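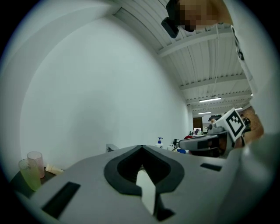
Every August the same story comes around. A club has a key player hurt, the manager says he is "ahead of schedule," and within a day half the supporters have him penciled in for the opener. I have followed soccer long enough to have believed this story many times, and I would like to stop.

The case that finished me off was Rafail Papadakis. Moschos lost him to a torn hamstring in the spring, a bad one, and the club put out the usual short statement with the usual photo of him giving a thumbs-up from a treatment table. He would be back for preseason. Then he would be back for the second half of preseason. Then he was named in the squad for the first league match, at home to Sisel, and he came on with half an hour left and went down before he had touched the ball 3 times. He missed most of the fall.

What bothers me is how pleased everyone was beforehand. Manolis Konstantinidis, who coaches Moschos and is in most ways a sensible man, told reporters that Papadakis had "beaten the timeline." Beaten whose timeline? Somebody on the medical staff gave a range of weeks, the club announced the cheerful end of it, and the player then got credit for arriving early at a date that had been picked for public consumption. I don't know what the medical people thought. We never hear from them, and I suspect that suits the club fine.

I should say I am no doctor. I played right back badly until my knees objected, and I have a season ticket in a corner where the rain gets in. But you don't need a medical degree to notice who gains from an early comeback. The coach gets his best winger for a match he is scared of losing. The ticket office gets a name to put on the poster. The player gets to stop being asked about it at the grocery store. Against all that you have a muscle, and muscles don't give interviews.

Clubs now have an answer to this, and the answer is data. Moschos signed up with Flukent a couple of seasons back, and we were told that every sprint and turn in training would be measured and that no player would return until the numbers said he was ready. I went to the supporters' evening where this was explained. Despina Kontogiannis, the club's head of performance, gave a clear and decent talk, and when someone asked whether the coach could overrule the numbers she said that selection was "a conversation." I wrote that down on the back of my parking stub. A conversation between a sports scientist and the man who hires the staff is a conversation I can guess the end of.

I have nothing against the measuring. Maybe it does some good. My complaint is that it has been sold to us as a safeguard when nobody outside the building can check it. If Papadakis passed every test, then the tests should worry us. If he failed one and played anyway, that's worse. The club has never said which, and the local press has never pushed, since the local press would like to keep its seats.

People will tell me that players want to play. Of course they do. Hyun-seo Koo limped through the last 2 months of his time at Sisel and called it the best spell of his career, and the crowd adored him for it, me included when I saw him that spring. He was finished at the top level the next year. We still sing about the limping. I'm not sure what that says about us, but I don't sing it with quite the same gusto these days.

The women's side has handled this better, for what it's worth. When Sointu Ikonen did her ankle, the club said she was out and that they would let everyone know when she wasn't. No countdown, no clips of her jogging past a cone set to music. Attendance was about 3000 before the injury and it was much the same while she was gone, so the idea that fans will drift off without a weekly promise looks shaky to me. She came back on a wet night against Zemoline, played the last few minutes of a match already won, and did nothing memorable at all. I thought it was the best-managed comeback I'd seen in years, and it got one paragraph in the paper.

Could the men's club do the same? There is more money riding on it and more noise around it, and I expect that is the reason I'll be given. It isn't a very good one. An agent can be told to wait. So can a broadcaster – they fill the time with something else, usually an argument about handball.

Papadakis is training again now. The club says he looks sharp. Konstantinidis says he is ahead of schedule, and the opener is away this time, on a field that was relaid over the summer and that both teams have already complained about.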